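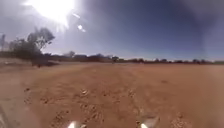

Leave the scrub line alone

Clearing scrub at Plotilley is usually costed per tree, and the low growth between the trees is priced at nothing. I think this is an error. A continuous strip of bushes slows wind at ground level — isolated crowns do not.

Xiuying Guo's plan would keep the tall trees and remove the rest. I would keep both.

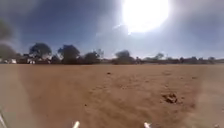
What I would cut

Dead stems within 2 metres of the track, in August, and no more.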